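Drustard – notes on household plug loads

Readme, second draft. Still missing a section on heaters.

What's in here

Standby and in-use power readings from 282 household devices, collected across 40 homes. One CSV per home plus a merged file. Started as a side table for the Pillau energy survey, got too big, so now it lives on its own.

Files

homes/ – one file per home, numbered 01 to 40
merged.csv – everything stacked, same columns
types.txt – the 27 device types and what we put in each
notes/ – free text from the people doing the readings. Messy.

Columns

home_id, device_type, age_years, standby_w, active_w, minutes_read, shared_strip, comment

Blank means not measured. Zero means measured and the meter said zero. Please don't fill the blanks with zeros, someone did that with the first version and the averages went all wrong.

How the readings were done

Plug-in meter from Droltix, same model everywhere. Device off but plugged in for the standby reading, then switched on and left to settle. Most readings ran 17 minutes. Fridges and freezers went overnight, the compressor cycles make anything shorter useless.

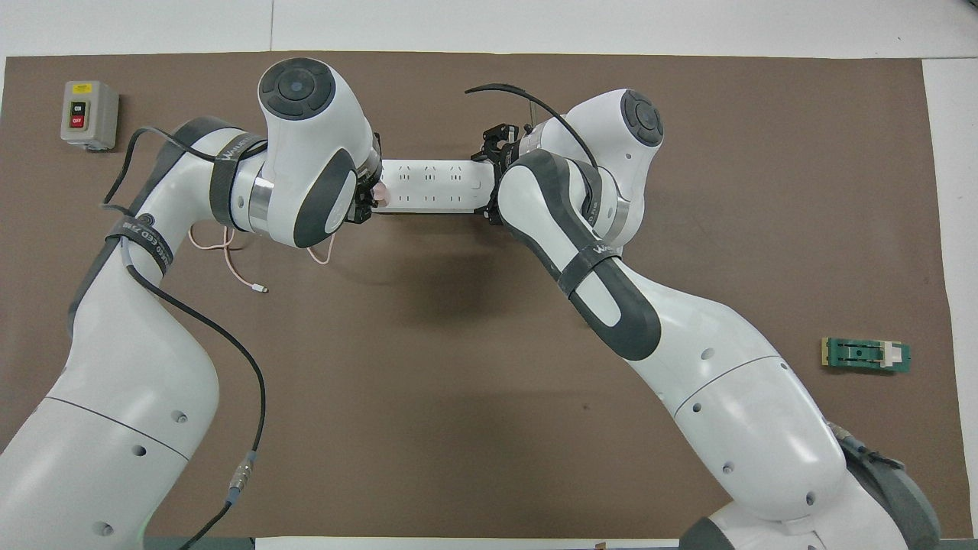

Things sharing a strip were read one at a time with the rest unplugged. Where that wasn't possible (routers people didn't want to lose, mostly) shared_strip is set to 1 and the number covers the whole group. Filter those out before you compare device types.

Known problems

– Kitchen stuff is over-represented. Power tools barely there.
– age_years is whatever the owner remembered. Treat as a guess.
– Home 27 used a comma for decimals. Fixed in merged.csv, not in the homes folder.
– Game consoles have two standby modes and we didnt always write down which one.
– Phone chargers with no phone attached sit at the bottom of what the meter can read. Don't build anything on those.

Not in here

Addresses, names, bills, tariffs. Also no water heaters, they're hardwired and we only did plugs.

Changes

v3 – types merged, "TV box" and "set-top box" are now one thing
v2 – blanks restored, comment colum added
v1 – withdrawn, don't use

Reuse

Free for any purpose, credit Drustard and say which version. Cleanup script came from the Isah repo and keeps its own license, see the header. Next update is planned for September, heaters and fans if the meters come back in time.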